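Bin capacity, liners and the nappy problem

12 comments | 35 shares

The upstairs bathroom bin has been under review since June. It takes the output of two adults, a toddler and whoever is visiting, and until this summer I had never given it any thought beyond tying up the bag. What follows is a record of the measurements and of the routine we have now. It is long for a post on wastebaskets. Skip to the last two sections if you only want the settings.

Background

The council collects general waste every other week. The wheelie bin is shared with the flat downstairs, so volume matters. Our kitchen bin is a 35 litre pedal model and copes well. The bathroom bin is the weak point. It is small, it has no lid, and it receives three quite different sorts of waste: light paper (tissues, cotton wool, the odd label), rigid packaging (toothpaste tubes, blister packs) and, since the changing mat moved into the bathroom, nappies.

These do not behave in the same way. Light paper springs back after it is pushed down. Packaging sits at an angle and wastes the space beneath it. Nappies are heavy, hold their shape and will rest on top of whatever is already there, which makes a bin look full when a good third of it is air.

Candidates

I tried three bins over the summer. The Waaka is a slim upright bin with a swing lid. It looks tidy beside the toilet, but the opening is narrow and a nappy has to be turned sideways to go in. After a week the lid was being taken off and left on the windowsill, so I counted that as a failure of the lid.

The Tunda has a foot pedal and a removable inner bucket. The pedal is good. The inner bucket has a wire handle that drops into the opening every time the lid is raised, and it cost more than I wanted to spend on something that lives next to a toilet brush. It went back.

The third was the plain open wastebasket we already had. It has a wide mouth, rounded corners and no moving parts. I had meant to replace it and ended up keeping it.

Measurements

I filled the open basket with water to the underside of the rim, using a one litre jug, and got a little over nine litres. The usable figure is lower, as anything heaped at the rim falls out when the basket is carried. I work with eight.

Crumpled tissues were next. I weighed the basket empty and then again when a normal load of used tissues had reached the rim. The difference was 74 grams. That is very little for a full bin. One cold in the household will fill it in two days and the contents will weigh less than an apple.

A single used overnight nappy, rolled and taped, came to 284 grams on the kitchen scales (on a sheet of newspaper, and the scales were wiped down afterwards). One nappy therefore weighs nearly four times as much as a whole bin of tissues. This is the central fact of the bathroom bin and most of the routine below follows from it.

Order of filling

If tissues go in first and a nappy is dropped on top, the tissues compress slightly and stay compressed while the weight is there. If the nappy goes in first, the tissues sit above it and spring up over the rim. The first order is better by a clear margin. In the open basket it gave me two extra days between emptyings in an ordinary week.

Placement counts too. A nappy laid flat across the opening blocks it. Stood on its short edge against one side, it leaves a channel for paper down the other, and the channel fills properly because small items can reach the bottom.

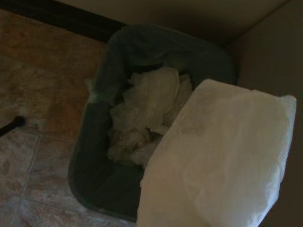
Liners

I have gone back and forth on these. A liner keeps the basket clean but traps air beneath it, and in a basket this size the loss is noticeable. The ones we had before were too short and slid down inside at the first heavy item. The Wundix drawstring liners are longer and fold over the rim with a hand's width to spare. They come in rolls of 90, which will see us into next year.

My present rule is no liner on tissue days and a liner whenever nappies are going in there. Small scraps do tend to cling near the top in an unlined basket, and they have to be picked off by hand. I can live with that.

My brother-in-law, Fikri Subramaniam, read a draft of this and pointed out that a separate nappy bin exists as a product and that he owns one. He has the Savport with the twisting cassette. I have used it at his house. It works, the refills are dear, and there is no floor space for it in our bathroom once the step stool is out.

Routine as of now

Empty the basket in the evening, after bath time. Nappies from the morning change go straight down to the outside bin if someone is leaving the house anyway. Rigid packaging goes to the kitchen for sorting and does not enter the bathroom bin at all. Rinse the basket once a week in the shower tray with hot water and a little washing-up liquid, and stand it upside down on the tiles until it has drained.

Next month I intend to weigh the kitchen caddy on the same basis. The lid seal has gone and I would like some figures before I buy another.

12 comments
Share this post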